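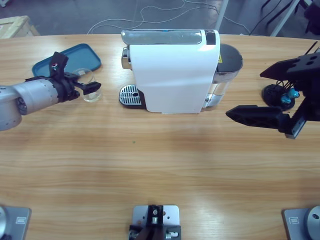 Bring your own cup if you want a full-size pour, a reader called plolero_fan wrote under my post about last year's fair, because the tasting ones are tiny. Best advice I got all month, and of course I left my cup on the kitchen counter and only remembered it on the train.

So, the Kasska open day, 25/11/2024. I'd been meaning to go since June, when they moved into the old Flerkeck building and started putting up posters for it. Getting in was easy enough (side door, not the big one, there's a bell) and a ticket was 13 dollars, which covered the tour and as many coffees as you could stand. I could stand a lot!

The first stop was the roasting room and I'll be quick about it, as we only got to look through the glass. Big drums, a lovely smell, very loud. Our guide said they get through 200 kilos on a good day and then had to shout it again for the people at the back. I'd have liked ten more minutes in there, but the next group was already breathing down our necks.

Then capsules. I went in a bit snooty about capsules, I'll admit, having had one too many thin brown cups in hotel rooms. They showed us how the coffee is ground finer for them than what I use at home, and how the fill gets weighed, and we passed around an opened one so everybody could rub the grounds between their fingers. Mine went all over my sleeve. The Dabbas blend is the one they're proudest of and I can see why, it's chocolatey without being sweet, and it held up with milk.

What I really enjoyed was the talk on looking after a machine at home, since I own a white capsule one and have treated it terribly. I wrote down as much as I could on the back of my ticket. Empty the water tank every night, don't just top it up. Run one shot of plain water before the first coffee of the day, into the cup you're going to drink from, so the cup warms up too. Take the drip tray out and wash under the grate, all the way under, in the corners. (I did this when I got home and I'm not going to tell you what I found.) And use a small glass cup now and then so you can see the color of what's coming out. If it turns pale halfway through, stop there!

There was a bit of an argument in our group about descaling. One man swore by vinegar and the guide went quite stiff and said please don't, the taste hangs around for weeks. I've always used vinegar. I kept very quiet and bought a bottle of the proper stuff in the shop afterward.

The shop, by the way, is where they get you. I came out with two sleeves of Dabbas, the descaler, and a tea towel I had no need for. They had a nice set of glass cups as well, but 19 dollars for two felt steep and I put them back, then went and picked them up again, then put them back. I'm still thinking about them.

Lunch was a sandwich from the Plolero stand in the yard, grilled cheese with pickles, eaten standing up in the wind. The line was long but it moved. If you go next time, take the early tour, wear something with sleeves you don't care about, and check your bag for your cup before you lock the front door.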